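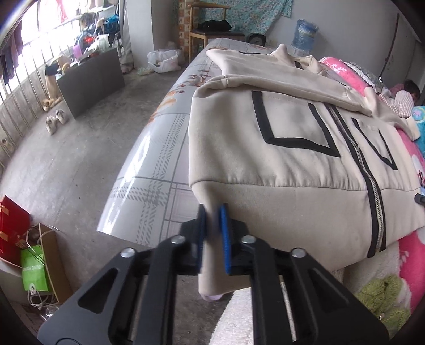

Zisidia equipment notes, README

I keep this file next to the folding data so whoever does the next round of buying doesn't have to dig through my inbox (sorry, Mayrhofer people, you know how bad it got). It covers what we bought for the garment set, what wore out and what I'd put in the budget next time. The blue ridged finger pads come first, because they take all the abuse. Pinching a thick ribbed hem like the one on the beige hoodie is hard work for a pad, and I'd order spares before anything else!

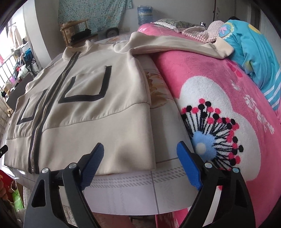 Zip-up jacket laid out front side up, both jaws open.

What's in the set
301 clips of clothes handling in homes, all with the hand-held grippers. Tops with zippers are over-represented, my fault, I like them.

What we paid for
Grippers: two from Mestum, plus one we keep in the drawer as a backup. Lead time was 27 days, so plan for that.
Finger pads: $70 a pack. I budgeted for one pack and we went through three. Put three in the plan, maybe four if you're doing denim.
Storage: $200 for drives. Fine for this round, too small for the next one.
Shipping to Gastport: more than I'd like to write down here. Send everything in one box.

What I'd skip
The hard carrying cases. They're lovely and they're heavy, and everyone ended up using a padded backpack anyway.

Still open
Do we rent or buy for the November round? Ruairi Moncrieff wants to rent, I lean toward buying (we'd use them again in spring, I'm pretty sure). Quotes for both are in the budget folder under "grippers". If you have a strong opinion, add it to the bottom of that sheet and put your initials next to it.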